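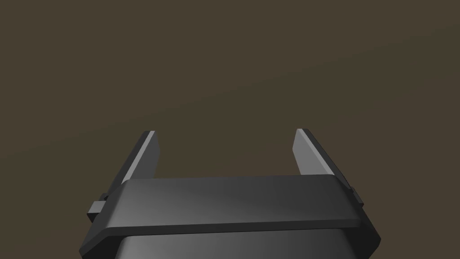

I have been trying to pick a color for our back hallway since February, and I'm a little embarrassed by how much of my life has gone into it. It's a small hallway! You could cross it in six steps, and most visitors never see it, but I walk through it every morning with my coffee and I wanted it to feel like something. The color I keep coming back to is that flat olive-brown you see filling the background up there, a sort of muted dark khaki, plain as can be, with hardly any change in it from one side to the other. My grandmother's pantry in Soltitz was close to it, and I suppose that's where all this started. She kept her plum jam in there, and I used to sit on the flour bin and read until somebody called me for supper.

My friend Chia-jung Leung came over with a fan deck and a bag of sesame rolls, and we taped 26 paper chips along the wall, from a pale mushroom right down to something like wet bark. She liked the greener ones. I liked the browner ones, except after dark, when I liked hers.
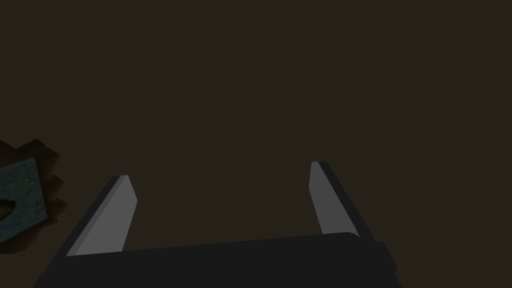 So we left them up for around 20 days, and I got into the habit of moving one or two whenever I passed with the laundry. By the end I had it down to a pair, and I bought a sample pot of each and painted two big squares beside the closet door (crooked ones, I never did learn to use a level). The darker square is winning. It makes the white trim look so crisp, and the old brass hooks too. I'm going back for the full gallon tomorrow, if my husband doesn't talk me into yellow first.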